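Quick one tonight, got an early start tomorrow and the garage light is about to go again.

So the Vusari is back on the road. Sort of. 14 years old, 2,071 dollars later, and it idles like it's supposed to for the first time since I bought it. Not proud of the number. I said I'd write it down so there it is.

For anyone who missed the last post – rough idle when cold, fine once warm, then not fine once warm either. Threw a lean code, cleared it, came back before I'd reached the end of the street. I swapped plugs. Swapped coils. Cleaned the throttle body with half a can of that stuff that gives you a headache. Nothing. Well, the headache.

Took it to El Sherbiny in the end. Small shop, two bays, always a taxi on one of the hoists. They smoke tested it and had the answer before I'd finished my coffee. Intake manifold gasket, plus a split in the breather hose right at the back where you can't get a hand in. I'd looked at that hose. I'd looked at the front half of that hose. 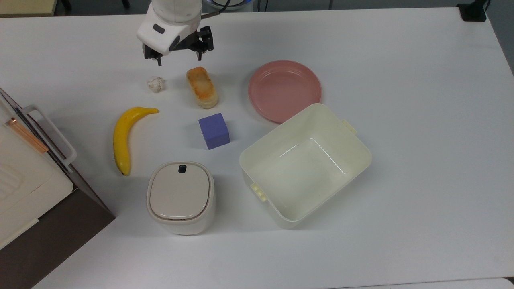

Parts were the slow bit. The hose is discontinued so it came from Steller, who still do a silicone one for this engine. Colour is bright blue, can't be helped. Gasket was meant to be a two day wait and ended up being 20. Twenty days of catching the bus with my winter tires still sitting in the hallway. Should of put them on first.

While the manifold was off they did the thermostat and the coolant pipe underneath it. Everyone on the forum says do the pipe. I was going to skip the pipe. Then they showed me the pipe. It crumbled a bit when he pressed on it so, fine, pipe too. That's where the bill went from annoying to quiet drive home.

Roughly how it broke down, from memory, invoice is in the car:

- gasket and hose, the cheap part
- labour, the not cheap part
- thermostat, coolant pipe, coolant
- an alignment, my fault, that was the curb in March
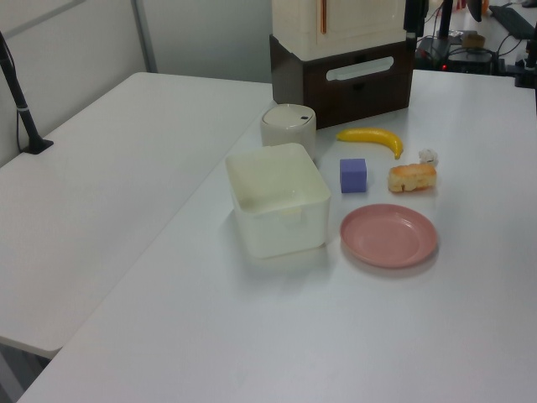
Anyway. Drove it out to Rokovham and back to see if the code would return. Highway most of the way, then the hilly bit past the reservoir. No light. Idle sits dead steady at the lights, you can't feel it through the wheel at all now, I kept thinking it had stalled. Fuel use looks better too but I'm not going to claim anything off one tank, and I had a tailwind going out.

Still to do – rear wiper only works on the way down. Driver's door rubber is coming away at the corner. There's a rattle at the back left that I'm fairly sure is the jack, because it always is the jack, but I took the jack out and its still there. Top mount maybe. Don't want to know yet.

Somebody asked in the comments if I'd considered just selling it. Yes. Looked at what they go for, looked at what I'd put in, closed the laptop. And I like it. The seats are good, the heater is ridiculous, it fits a full sheet of drywall if you don't need the mirror.

Winter tires this weekend if it doesn't rain. Will try to get a picture of the blue hose while I'm under there, a couple of you wanted the part number and I forgot to write it down before the cover went back on. Sorry.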